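3.2 Recording of visits at the wetland sites

Visits to the two wetland reserves, Vatard and Yorath, were recorded over 16 weeks beginning in February. Each reserve has a single public entrance, a free parking lot and a marked path to the viewing shelters. Households were invited to join the study at the entrance and were asked to keep a short diary of each outing, including the time at which they had planned to leave home and the time at which they did so. In total, 733 households returned at least one diary, and these diaries describe 1385 outings.

The diary was kept brief on purpose. Earlier work at Cetano had used a longer form, and many families stopped filling it in after the first visit. The present form asked for the size of the group, the ages of any children, the reason for choosing the reserve and the main activity on arrival. A blank space was left for remarks – most of them concerned the weather, the state of the paths or the birds seen from the shelters.

Answers to the question on departure were sorted into 4 groups: on time, early, late by less than an hour, and late by an hour or more. Outings with no planned time were left out of this part of the analysis but kept in all others.

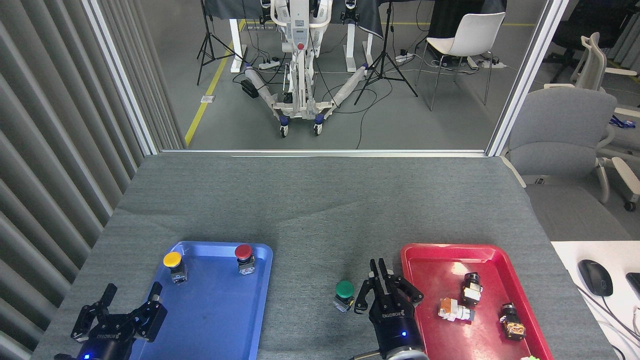

Figure 2. Push-button modules with yellow, red and green caps, with blue and red trays and a two-finger gripper.

Where a diary gave more than one reason for the choice of reserve, the first reason written was treated as the main one. Two readers sorted the remarks separately and then compared their results. Differences were settled by discussion, and remarks that could not be placed were marked as unclear.

Households with young children were treated as a separate group, as their outings were often planned around meals and naps. Dog owners were recorded at Yorath only – dogs are not allowed past the entrance at Vatard. The diaries from Muvell, a smaller site added late in the study, were too few to support a comparison and are not discussed further in this section.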